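Board index > Make & Mend > Dyeing

Overdyeing faded tees, anyone else hooked?

tatside_tam
I have been bitten by the dye bug and I need to tell people who won't edge away from me at parties. It started with one gray shirt that had gone that sad chalky color across the shoulders. I put it in a pot with some fiber reactive blue, mostly out of boredom on a December evening, and it came out like a stormy sea. Since then I have done every faded cotton thing I own, two pillowcases, and a pair of socks that did not need it (the socks are wonderful).

My question is about greens. I want those soft, dusty ones you see on old enamel kitchenware, and everything I mix comes out like a tennis ball. I'm using a lemon yellow and a turquoise, half and half. What am I doing wrong?

pothook
Welcome to the club! Your lemon is the trouble. Lemon and turquoise are both very clean colors, so they make a very clean green. Swap in a golden yellow and add a tiny pinch of rust or brown. I mean tiny, the end of a toothpick. Red is across the wheel from green and it knocks the shine right off.

Curier
Agree on the golden yellow, disagree on the rust. Rust is so easy to overdo and then you've got olive, and olive is lovely but it isn't what Tam asked for. I use a little black. Most blacks in reactive dye are blends anyway and they lean blue or purple, so you stay on the cool side.

pothook
Black makes it flat, though! I did a whole batch of napkins that way and they looked like wet cardboard.

Curier
Then you used too much black :) What strength were you at?

pothook
Whatever was left in the jar. Okay, fair.

reet_k
Hello both, and hello Tam! Reet Ķēniņš here, I run the dye table at the Brekotham craft swap twice a year, so I get through a lot of shirts. I'm going to annoy everyone and say it depends what the shirt started as. If you begin with white, do what pothook says. If you begin with something already faded, the old color is doing half the work and you should leave out the rust and the black both. An old gray tee under a thin wash of green gives you dusty for free.

Mine come out best at low strength with lots of water. I weigh the shirt dry first. A 143 gram tee gets a much smaller spoon of dye than people expect. Plain salt in the bath, shirt in, stir like you mean it, then soda ash, then keep stirring when your arm says stop. Rinse cold, then hot, then a proper wash.

I was after the same sort of green all last year and kept a notebook of it, Ozoliņš notebook with the squared paper, one page per shirt. My favorite is on page 28, if anybody ever wants the full recipe I will type it up.
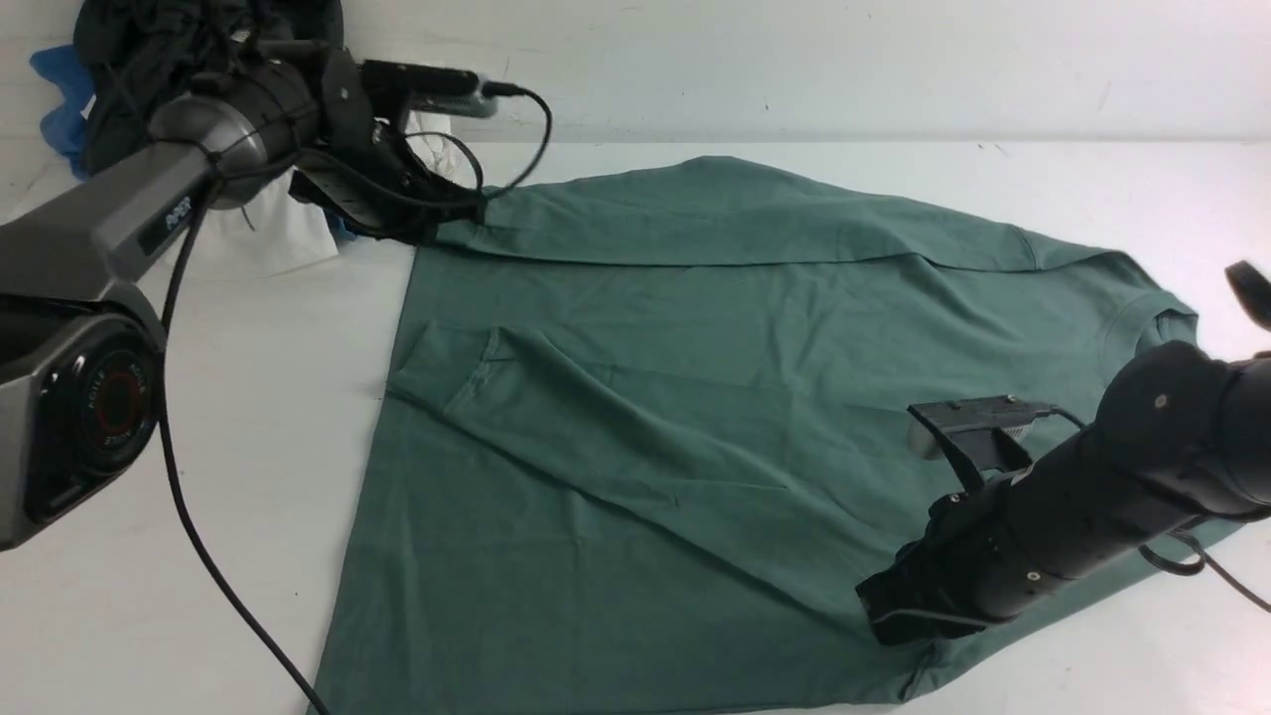

Muted sage going on teal, the kind of green I mean. Plain crew neck tee.

A shade like that is very forgiving to wear, too. It goes with denim, it goes with brown cords, it goes with my terrible orange hat.

tatside_tam
Oh that is EXACTLY the family of green! Please type up page 28. I have a gray one and a beige one sitting here waiting, which would you start with?

reet_k
Gray! Beige will pull you toward moss. Try it on the second go so you can see the difference side by side. And check the label first. If it isn't 100 percent cotton, the polyester part won't take the dye and you'll get a paler, heathery look.

Curier
Heathery can be gorgeous, mind you. I've got a 65/35 work shirt that came out like lichen and I get more compliments on it than on anything I did "right."

pothook
One more warning, Tam. The stitching is usually polyester even when the shirt is cotton, so it will stay the old color. I love it, looks like topstitching. My sister can't stand it and goes over hers with a fabric pen. Life is too short, but she's very neat.

lemonrind
Can I be the grump? You can buy a sage green shirt.

tatside_tam
You can! But then I'd have a sage green shirt and still have the sad gray one.

lemonrind
Hm. What size pot do I need?

reet_k
Bigger than you think, and don't cook in it afterward. The shirt should be able to swim. I'll put page 28 up tonight once I've found my reading glasses.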